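Covering a big work table with felt or carpet: good idea or dust trap?
Asked October 16, 2024 in Craft Rooms & Workspaces
3 answers

Hi all! First question here after reading for months. We finally have a room with space for a really big table and I am over the moon about it. It's the old dining room, so it gets the best light in the house, and the plan is for everything to happen on this one table: wrapping, sorting, packing bags before trips, jigsaw puzzles, my daughter's card games.

The top is a secondhand slab with a lot of scratches and one burn mark, and it's LOUD. Put down a mug and you hear it upstairs. So I want to cover it with something soft, in a green or blue-green. I've seen people use craft felt, wool felt and even thin carpet. What I can't work out is:

Does it stay nice when the table is used for everything, including drinks bottles and packs of wipes and all the other stuff that lands on a table?

Do you glue it or leave it loose?

Felt or carpet, if you could only pick one?

I don't need to write on it by hand, I have a desk for that. Thanks so much!!
quiltedmoose

Answer 1 (accepted, 13 votes)

Oh, you are going to love this! I covered mine in August of last year in a teal green and it's the best thing I've done to any room in this house. It's quiet, nothing slides, and small things stop rolling onto the floor. Puzzle pieces are a joy on it (they stay where you put them, and you can still pick them up by the edge).

On your first question, yes, it stays nice, but you have to be fine with it looking like cloth. It will get some mottling and a darker patch here and there as the fibers get pushed in different directions. I brush mine with a clothes brush on Sundays, always toward the window, and it evens out a lot.
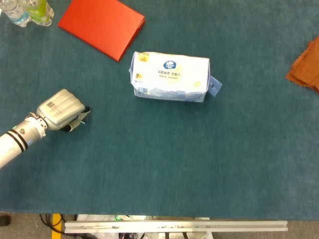

Drinks are the one thing I'm a bit strict about. Caps on, always, and anything in an open cup goes on a tray. When something does spill, press straight down with a dry cloth or a couple of disposable face towels and keep swapping to a clean bit. Don't rub! Rubbing is what makes the fuzzy circles. I keep a pack of the face towels within reach all the time, the soft dry kind, and they leave much less lint behind than kitchen paper does.

For fixing it down, please don't glue it. Cut it a hand's width bigger than the top on every side, pull it over the edge and staple it underneath. Start in the middle of each side and work out to the corners, pulling snug but not drum tight. If you ever wreck it you just pull the staples and start over. If you can't staple (glass, or a table you want to keep nice), double-sided carpet tape around the rim holds well, but do a test spot on the underside first.

Corners: fold like you're wrapping a present, then trim the extra from the inside of the fold. Mine took two tries and the second one came out so crisp I made everybody come and look.

Felt or carpet, I'd go with a dense wool blend felt if the budget allows. Thin carpet wears better but the cut edge is bulky and the corners are a real fight. Mine is the Florkance felt and I have no complaints about it after more than a year.

One more thing, get the color sample first. Teal on a screen and teal in a sunny room are two different animals. I'd put something red and something white on the sample and see if you like them together, something red like that on the green makes me happy every single time I walk past.
Aiman Nugroho

Comments on this answer

quiltedmoose: This is wonderful, thank you! Does the staple method work if the edge of my table is rounded?

Aiman Nugroho: Yes, even easier. Just leave a little more overhang so you have something to grip.

tadpole_jen: seconding the brush. A rubber pet hair brush works too

Answer 2 (2 votes)

carpet. had felt, it pilled. got a low pile offcut from the Dakamen store and it's been great, dogs and all. vacuum it with the hose attachment

Answer 3 (6 votes)

Both good answers already, so I'll just add the in-between option, which is to not fix it at all. I put a non-slip rug pad down first and lay the felt on top, cut exactly to the edge of the table. It doesn't budge in normal use, and twice a year I take the whole thing outside and shake it over the fence. Very satisfying!

It also means you can lift it off when you need a hard surface. I cut fabric with a rotary cutter and you can't do that on felt, it will go right through. Same goes for anything hot. No irons, no glue guns, no pans, even for a second.

If you go this way, cut with a long metal ruler and a fresh blade in one pass, because on mine scissors left a wavy edge that bugged me for months. Post a picture when it's done, I want to see this table!
Tijani Sewing Corner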